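Zelora Craft Help Desk
Ticket 2227: Cutting machine leaves corners attached on layered cards
Opened by: Marama Ellery
Assigned to: Rangi Gilchrist
Status: Solved

Marama wrote:
Hi team! I love my Bravura die cutter to bits, but I've hit a snag with the nested scallop dies. The middle of each shape cuts like a dream and then the left corners hang on by a thread. I'm making 20 thank-you cards for my stamp club (navy layer, cream layer, a little sprig stamped on top) and I've been snipping corners by hand. I've tried two passes and a new top plate. Any ideas?

Rangi replied:
What a fun project, and thanks for trying the plates first! Could you turn the bottom plate end for end and run a scrap of the same cardstock? If the bad corners move to the right, the plate is bowed. Please also tell me the paper weight, and whether you're working on a flat, light-colored table where a bow would show up.

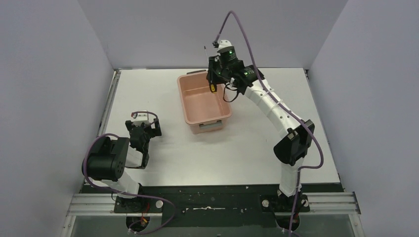
White tabletop with light side walls

Marama wrote:
They moved! I laid the plate on the table and it rocks like a little boat. The paper is 110 lb, the thick Goodwin stuff.

Rangi replied:
Great, we've got it! Flip the plate over so the hump faces up, then add one sheet of copy paper as a shim under the left side only. Set the die at a slight angle too, so the long straight edge doesn't hit the roller all at once. Start with one pass. If you still get threads, go to two shims, but please stop at four or the handle gets very stiff.

Marama wrote:
One shim and a tilt, and the whole scallop popped right out! Even the cream layer, which was the worst of them. I'm so happy, I cut the rest of the stack before dinner. Elsie Pryor from my club has the same machine, so I'm sending her the shim trick tonight.

Closed by Rangi Gilchrist, Monday, September 5, 2022. Replacement bottom plate added to customer's next order.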